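Aug 31, 2021

Back on the sourdough crackers for the Wollitz stall, and this is mostly so I don't repeat myself come next May. Batch from last night was the Stastow rye, starter fed before I left, dough rested in the cold box until morning. Smelled great! Rolled like a boot.

I'm pretty sure it's the flour. The new Stastow bag drinks way more water than the old one (same label, same shelf, go figure), so I added a splash and then another splash and of course didn't write down either one. Weighed everything properly for the second try: 600 grams flour, lid on, 90 minutes on the bench before rolling. Much calmer dough.

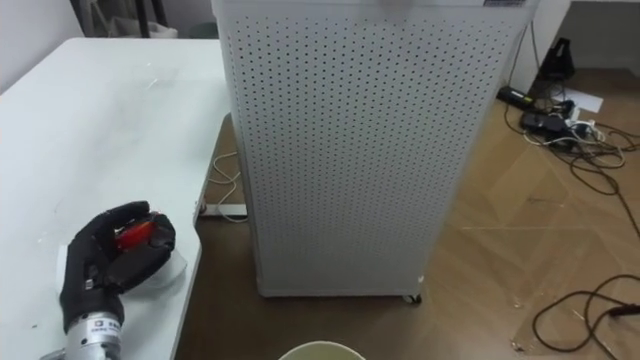 Do we still need to dock the sheets if they're rolled this thin? For the rye, I'd say keep docking, the undocked tray puffed into pillows and then burned on top of the pillows. The spelt might get away without it, haven't tried.

Baked the second try on the Bellis trays, the dark ones. They run hotter underneath than the shiny ones, so I dropped down a shelf and turned them halfway. Edges came out a nice brown, middles a little bendy. Back in for 7 minutes with the heat off and the door cracked, and then they snapped like they should. I ate far too many standing up.
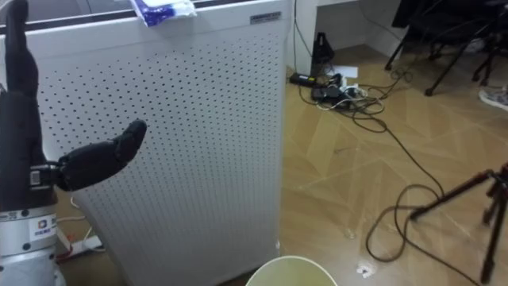

Somebody wrote next to my last entry that the bendy middles are from salting before the bake, and that I should brush with oil first and salt after. Fine, I'll try it, though I always lose half the salt in the bag that way.

Seeds: the caraway is too loud. Cut it in half, maybe add some of the Nelent fennel, which has been sitting there since spring and still smells good when you crush it. Sesame falls off no matter what I do. Packed 2 tins, one rye and one spelt, lids taped, to see which goes stale first.

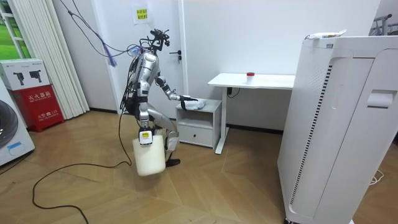
Silver robot bent toward the nightstand, hand on a white cloth.

Next: salt-after test, shiny trays against dark, and write down the water this time!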